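Hicham Bouazza walks to work. Has done for 15 years, Restisstead to the Farouk building, every morning, rain included.

"People offer me rides. Nice people. I say no thanks."

We talked on 25 February 2022, in the back office at Testero, where he repairs hearing aids. Coffee, two phones ringing. He gave me 85 minutes, more than I asked for.

It started with a bad knee, he says. Doctor told him to move more. He hated it until July – then he started leaving teh house early on purpose.

"I used to sleep till the last minute. Now I'm out by 8. I hear birds. I don't know which birds, don't ask me."

He likes a paved path with grass on both sides and a bend in it. Streets he puts up with.

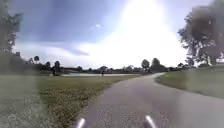 On shoes and weather

Cheap shoes, replaced often. He's on his ninth pair of the same Nurkance model and says they got worse after the fifth. Still buys them.

"My wife says write to the company. I wrote. They sent a coupon."

Rain is fine, wind isn't. Ice he takes slow, short steps, hands out of pockets. He fell once, outside the bakery, and broke his watch.

Any advice for begginers?

"Leave the phone in the bag. And eat something first."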